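Support > Tickets > Equipment planning > Gripper and fixture requests

Ticket: Spare fingers and drawer fixtures, Bresta cell
Opened by: Zinash Dinsa
Assigned to: Tarun Dhillon
Priority: normal
Status: waiting on budget code

Summary

The request is for a second arm for the drawer task plus a stock of spare gripper fingers, to be charged to the February equipment budget. Purchasing returned it with two questions: why the current fingers cannot be kept, and whether the drawer units need to be replaced in the same order.

Log entry 1 – Zinash Dinsa

Cost per finger pair from Gustport is $111. The original request was for 30 pairs. A second arm is a separate line and needs its own quote. The drawer units are cheap and I left them off the sheet. Please check if that is right before I resubmit.

Log entry 2 – Tarun Dhillon

Ran the open-drawer task again at the Bresta cell. Settings unchanged from the last service visit. Approach is from the right side of the handle. The fault reported by the operators is that the grip on the handle slips on some pulls and the task stops with a position error. The log has 70 stops of this type in 995 pulls. All of them are on the same finger pair.

Items checked so far:

1. Cable routing at the wrist. No snag through the full range of travel. Not the cause.

2. Handle clearance and finger pads. The handle is a thin white loop, so the contact area is small and pad condition matters more than it does on the block tasks.

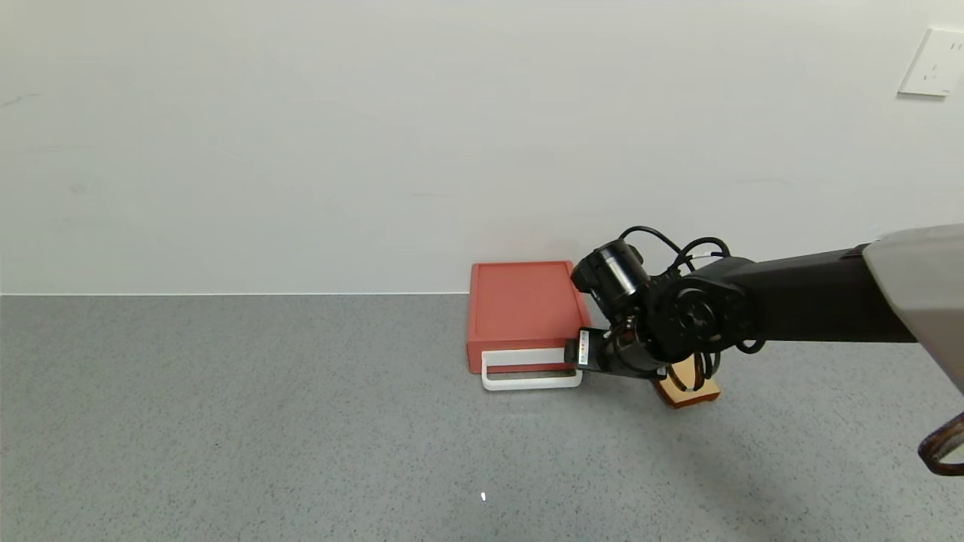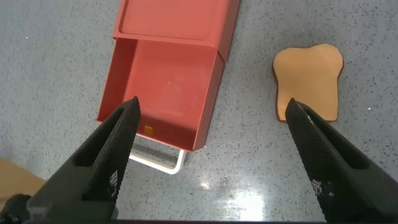 3. Pad texture. The crosshatch has a few patches near the base of the fingers that look worn or lighter. I can't say from looking at it how much grip is lost. Swapped in the one spare pair we have and started a comparison run.

4. Drawer fit. Pulled and closed by hand with the arm parked. No binding. The unit is not fixed down and can shift if the pull is off-axis, so part of the error may be the box moving and not the pad slipping.

Log entry 3 – Anju Rathore

On item 4: a bracket or a strip of mounting tape would hold the unit in place. That comes out of consumables and needs no approval. Please do it before the comparison run is finished, and restart the count, or the two sets of numbers can't be compared.

Log entry 4 – Tarun Dhillon

Unit taped down at 2:30 pm. Count restarted with the spare pair. Will run the old pair after that with the unit still taped.

Log entry 5 – Zinash Dinsa

Negi also sells fingers that fit this gripper, but the minimum order is higher and the lead time is roughly double. I would stay with Gustport for this round. Revised lines for the sheet:

- Finger pairs: cut to what the cell uses in two quarters, number to come from Tarun
- Second arm: hold until the comparison run is in
- Drawer units: two spares, same model and color as the one in use
- Mounting brackets: consumables, remove from this request

Log entry 6 – Anju Rathore

Agreed on holding the arm. A second arm with the same pads would stop for the same reason. Keep the drawer color the same on the spares – a change means new reference pictures for the detection step, and those hours are not in the budget.

Next action

Tarun to attach both pull counts. Zinash to resubmit with the budget code once the finger quantity is set.

Related tickets

Wrist cable replacement, Brotdale cell
Quote comparison: Gustport and Negi fingers
Position error on drawer close
Service contract renewal, second quarter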